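Self-taught vs bootcamp if you already have a day job?
Forum > Getting Started > Career switchers

marlow_k
Posted Sunday, 9:14 pm

Ok so I do inventory for a kitchenware wholesaler, 4 years now. Mostly spreadsheets. Started automating bits of it in May and now I kind of want to do this for a living?? Looking at the Vomero evening course, 22 weeks, part time. The other option is just keep going on my own with the free Jomum lessons and build stuff. Anyone done either while working full time? Not in a rush to quit. Money is ok but not great.

pinfeather
Posted Sunday, 9:31 pm

Did Vomero two years back. Evenings are rough. You get home, eat over the sink, log in. But I finished, and I would NOT have finished on my own, I know me. Teachers were decent. The career help part was one call and a resume template.

oldtape
Posted Sunday, 9:40 pm

Save your money. You already have a job with real problems in it, that's the best course there is. Write scripts for the spreadsheets you hate. Do that for a year.

pinfeather
Posted Sunday, 9:44 pm

"Do that for a year" is easy to say when you already know what to look up. I spent six months on tutorials and couldn't write a loop without checking.

oldtape
Posted Sunday, 9:52 pm

Thats a tutorial problem. I said scripts, not tutorials.

marlow_k
Posted Sunday, 10:05 pm

Both fair. For context what I have so far, all Python:

1. Script that takes the supplier price list and flags anything that changed since last time. Works. Ugly. 269 lines and most of it is one function, don't yell at me.

2. Photo renamer. We shoot our own product pics and they come off the card with junk names, so it matches them up to the stock sheet and files them by type. The trays folder was the test batch. 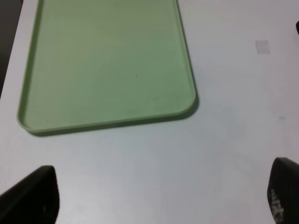

3. Reorder reminder. Supposed to email me when stock drops below a number I set. Sends the email twice. No idea why.

4. Half of a little web page to search the stock sheet. Got stuck on logins and gave up for now.

So is that a lot or nothing? Can't tell from in here.

quillback
Posted Sunday, 10:17 pm

It's a good start. Number 3, are you calling the send function and also running it at the bottom of the file? I did that for a week once. If you import the file from somewhere else it runs again.

marlow_k
Posted Sunday, 10:26 pm

oh my god. yes. there's a second file that imports it for the threshold number

quillback
Posted Sunday, 10:28 pm

There you go. Look up the if name equals main thing, two underscores each side. Five minute fix.

dunes_after_dark
Posted Sunday, 10:41 pm

I'm going to disagree with oldtape a bit. Work scripts are great but they all look alike after a while. Read file, change file, save file. You don't run into databases or tests or other people reading your code. I got to my first interview at Stoyanova and they asked how I'd structure a project with three people on it and I just sort of sat there.

oldtape
Posted Sunday, 10:49 pm

Did you get it

dunes_after_dark
Posted Sunday, 10:50 pm

No lol

oldtape
Posted Sunday, 10:58 pm

Ok, fair point on tests and databases. But you can learn both at home. Move the stock sheet to SQLite, write tests for the price thing before you break up that giant function. Still free.

pinfeather
Posted Sunday, 11:03 pm

Free if your evenings are worth nothing — mine aren't. Paying for a deadline is a perfectly normal thing to pay for.

marlow_k
Posted Sunday, 11:10 pm

What did people pay btw? Vomero quoted me a deposit of 664 and then monthly, wouldn't give me a total til I "spoke to an advisor". Bit off?

pinfeather
Posted Sunday, 11:15 pm

They did that to me too. Get the total in writing, and ask about the refund window. Mine was short.

quillback
Posted Sunday, 11:22 pm

Yeah don't put a deposit on anything without a total. Also check Cidport, they run a weekend study group, cheap, no certificate. Estela Retamal leads the beginner one and she reads your code line by line. Painful. Learned more there than anywhere. Not sure if they have spots right now.

dunes_after_dark
Posted Sunday, 11:29 pm

+1 for a group of any kind. And put the price list script on GitHub, minus the actual prices and supplier names obviuosly. Check the commit history too, deleting the file later doesn't remove it from there.

marlow_k
Posted Sunday, 11:37 pm

Good to know, I would have totally done that. Ok plan for now: fix the double email, SQLite, message Cidport, ask Vomero for a total by email. If they won't send it I'll skip them. Will post the 269 line monster in code review once I've taken the names out.

oldtape
Posted Sunday, 11:41 pm

Post it before you clean it up. Take the names out, leave the rest.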